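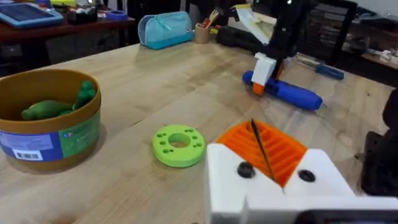 Ticket 308: Work table rocks, things roll off the front

Status: Closed
Opened by: Malou Blöndal
Assigned to: Ívar Ingvarsson
Opened: Tuesday, August 1, 2023
Item: Skarnudside table, light wood top
Place: Florar, upstairs workroom

Problem as reported (Malou)

The table rocks when you lean on the front edge. Anything round goes for a walk. The screwdriver with the blue handle has been on the floor twice this week, and the blue tool with the grip keeps ending up against it. The round container with the green dinosaur-like toy in it stays put. So does the flat lime-green disc with the holes. I have tried folded card under the front left leg. It holds for a morning and then squashes.

Can someone look at it before we start on the small repairs again? I don't want to move everything to the other room if it's a five-minute job.

Reply 1 (Ívar)

Please check these and write back:

1. Does it rock front to back, or corner to corner?
2. Does it still rock if you turn the whole table a quarter turn?
3. Are the leg bolts tight? You need a 5 mm hex key. There is one in the drawer by the sink.
4. Put a level on the top, once along the grain and once across it.

Leave the things on the table if they're light. Take the screwdriver off first.

Reply 2 (Malou)

Corner to corner. Turned it and it still rocks, but less. Three bolts were tight and the back right one took most of a turn. Along the grain the level is fine. Across the grain the bubble sits toward the front.

Tightening the bolt helped with the rocking. Round things still roll.

Reply 3 (Toshio Tamura)

I had the same table downstairs. The feet screw in and out, and on mine one had worked its way up into the leg. Kjærgaard sells a replacement set with a wider pad. I also had a rubber mat from Gulach on top for a while, but crumbs got under it and I took it off.

For the blue tool, look at the shape before you blame the table. The grip has bulges all along it and the head bends over to one side, so it never lies quite flat. The grey part looks rubbery but it only covers one side and the top of the head. It has holes molded into it, so it could go on a hook if one of them goes right through.

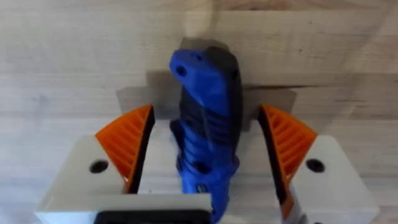
Reading time for this thread: 2 min

Reply 4 (Ívar)

Came up with the level. Front left foot was screwed in too far, as Toshio said. I backed it out until the bubble centered across the grain, then did the back right by half a turn. Tightened the lock nuts. No parts ordered. If the foot creeps back in, we'll get the wider set.

Test: screwdriver laid across the grain at the back of the table, then let go. Stayed. Leaned on all the corners, no rocking.

Reply 5 (Malou)

Works for me. Card removed. I'd still like a hook strip on the wall for the screwdriver and the blue tool. The disc can go in the container with the green toy if it fits. Inger Gunnlaugsson is asking whose the disc is, so please answer her and not me.

Reply 6 (Ívar)

Hook strip needs its own ticket. Closing this one. Next check of the feet is in December, with the other tables.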